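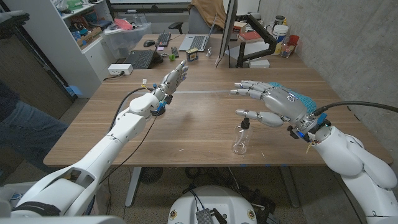

Trevor Beaulieu says you should never wipe a desk until everything is off it, down to the last cable, and that going round things with a cloth is only moving the dirt about. He said it twice, once in the kitchen and once from the doorway with his coat on. I said I'd heard him. I also said he was welcome to come and lift the monitor arm off himself, and he went for his bus.

January 2020, and I've still not done the desk properly since before Christmas. I'm writing this down mostly so I can see tomorrow what got done and what didn't.

I started late, after ten. The heating at Baltdale hadn't come on again and I kept my jumper on until lunch. Made tea, looked at the desk, made a list on the back of an envelope. The list said: bottle, keyboards, cables, laptop, tin, shelf, drawer, post. The post wasn't on the desk at all but I put it down so that there'd be something easy to cross off.

The bottle

The spray bottle is the one with the black trigger. I bought it from the hardware shop in the precinct, after the old one started dribbling down my wrist every time I used it. It's clear plastic, so you can see what's in it, and what was in it this morning was nothing. I'd meant to fill it last week. The recipe I use is 200 ml of water and a small capful of washing-up liquid, and that's all. Trevor puts vinegar in his. I tried that once and the whole room smelt like a chip shop, and I'm not convinced it's good for the wood either. The top is a nice warm colour and I'd like it to stay that way.

Looked for the measuring jug. It was in the cupboard with the paint trays, which is the wrong cupboard. Moved it to the right one and then forgot to use it. I realised this some time later, when I went to pick up the bottle and it was as light as ever.

The keyboards

I have too many keyboards out. They sit at the back on the left, and a mouse with them, and I only type on one. The other is there for when Jireš comes in and wants to plug in his own machine, and he hasn't been in since November. I thought about putting it in the drawer. The drawer is full of leads. So the keyboard stays out until the leads are sorted, and the leads can't be sorted until I know which ones belong to what, and I can't find that out without getting under the desk with a torch. Wrote "torch" on the envelope.

Turned one of them upside down over the bin and tapped it. A fair amount came out. Mostly crumbs, a staple, and something that may have been a sesame seed. I don't eat sesame seeds at the desk. I don't think I do.

The best thing I've found for between the keys is a dry paintbrush, a cheap one about as wide as a thumb. Go along the rows, then up and down, then tip it over again. A damp cloth comes last and it should be barely damp. I did the one I use and left the other one for when it goes in the drawer.

The cables

The white power strip is over by the left edge. I'd like it off the top altogether. Rulunum sell a tray that screws to the underside of a desk and holds the strip and the spare length of cord, and I have had one in my basket on their website for weeks. What stops me is the screws. I don't know how thick the top is and I don't want to come up through the other side. The legs are metal, so I did wonder about strapping something to one of those at the back, but then you'd be crawling about every time you wanted to switch anything off.

I measured the cord I'd need to reach the wall the other way round, behind the shelf. It comes to 3 metres if you don't pull it tight. The one I've got doesn't reach. Wrote "cord" under "torch".

Stopped for soup. Rang Plollitz about the chair while it was heating and was on hold until it boiled over. They say the new castors will be sent out in February. I asked if that meant the start or the end and the woman said February. I wrote that on the envelope as well and by then there wasn't much room left on it.

The monitor

The monitor is on an arm that clamps to the back of the desk, and it was a good buy. You get the whole of the space under the screen back. The only trouble is that the clamp has to be tight, and to clean beneath it you have to undo it, with someone holding the screen. Trevor is right that there'll be dust under there. I'm prepared to live with it.

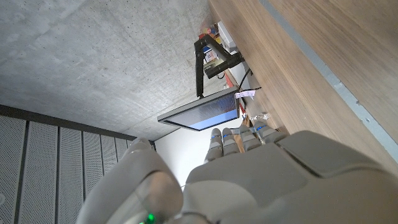 So the arm stayed where it was, and I did the back of the screen and the joints with the paintbrush, and the edges with a cloth. The glass I leave until last and only do dry, with the one cloth I keep for it. The cloth lives in the tub on the shelf. I used to keep it loose on the desk and then it got used for tea.

While I was behind there I pushed the screen a bit further back and sat down to see if I liked it. I didn't and pulled it forward again. I think I've done this every time I've cleaned. It probably ends up in the same spot to the centimetre.

I also answered the post at this point, standing up, so as not to settle. There were two bills and a catalogue. Crossed it off. Then I made the mistake of opening the laptop to pay one of the bills, and the inbox said 1,212 unread, and I spent the best part of an hour deleting newsletters. I got it down a bit and then lost heart. It was nearly dark by the time I looked up, so I put the lamp on.

The tin and the other small things

The little tin has lived in front of the laptop since the autumn. It had cough sweets in it once. Now it has drawing pins, a spare fuse and the key to a bicycle lock I no longer own. I keep meaning to throw the key out. I held it over the bin today and put it back in the tin, in case the lock turns up.

I've decided the tin can stay. Small things need somewhere to go or they spread. My mother had a saucer for the same purpose and it worked for her for the whole of my childhood, though she did once find a tooth in it and couldn't say whose it was.

The green thing can stay as well. I like having it there.

The shelf

The shelf is where it all goes wrong, because I clear the desk by putting things on the shelf, and then I clear the shelf by putting things on the desk. There are books on it I've finished, the white tub, the jar of bits, the red cup. The cup hasn't been drunk from for at least a year. It's a perfectly good cup. I took it down to wash it and it's now in the kitchen with the others, or it was until I needed something to stand the paintbrush in, and now it's back.

I took the books off, dusted behind, put them back in size order and then in the order I'd want to read them again. One belongs to Trevor. I had a look at the bookmark in it and he'd got as far as page 100 before lending it to me, so I don't think he can be missing it much. I'll give it to him anyway.

The jar I left alone. I unscrewed the lid, looked in, and screwed it back on. That's a job for an evening with the radio.

By then I did want to do the wood itself, at least the front half, where my arms go. There's always a dull patch there by the end of the month from sleeves. I'd been looking at it all day. I picked up the bottle again and of course it was still empty.

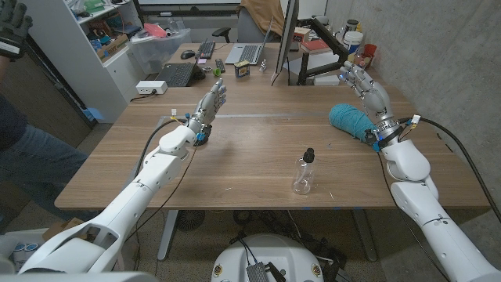 What's left for tomorrow

Fill the bottle first, before tea, before anything. The jug is in the cupboard over the sink now.

Then take everything off the front half and wipe that, along the grain, and dry it straight after with the old pillowcase. I'm not going to take everything off the back. If Trevor asks, I'll tell him I did it his way as far as the monitor.

Look for the torch. It was in the hall at some point, on the shelf with the gloves. If the battery has gone there are more in the drawer with the leads, so that's a reason to open the drawer at least.

Write to Jireš and ask if he still needs the keyboard here. If he says no it can go to the repair place and that's one thing fewer. If he doesn't answer within a week I'll put it in a bag with his name on.

Order the longer cord. Don't order the tray until I've found out how thick the top is. I could just measure it at the edge with a ruler, now I come to write that down.

Ring about the heating. I meant to do that this morning as well and it never made it on to the envelope.

Trevor rang at half past eight to ask how I'd got on. I said the shelf was done and the keyboard was clean, and he asked about the desk. I said I'd had a good go at the back of it. He's coming round at the end of the week and says he'll hold the screen while I undo the clamp, so it looks as though that's happening after all. I'd better get some biscuits in. Bed now, it's gone eleven and my feet are cold.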